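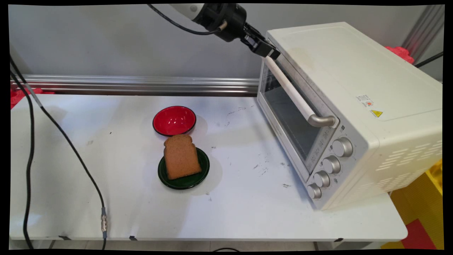 Page 112

# 7 Reading a Reservoir

Paddlers love a full lake, right up until the boat ramp goes under. Lake Godoy is called full at 990 metres above sea level, and the Prultum gauge, bolted beside the dam, will tell you how far off that mark it is. It won't tell you whether the Fallo arm has enough water to float a kayak.

In this chapter you'll learn to read a level chart, work out what a 2 metre drop does to a shoreline, and guess where the mud starts. Bring a pencil and old shoes. The mud is not assessed, but it is thorough.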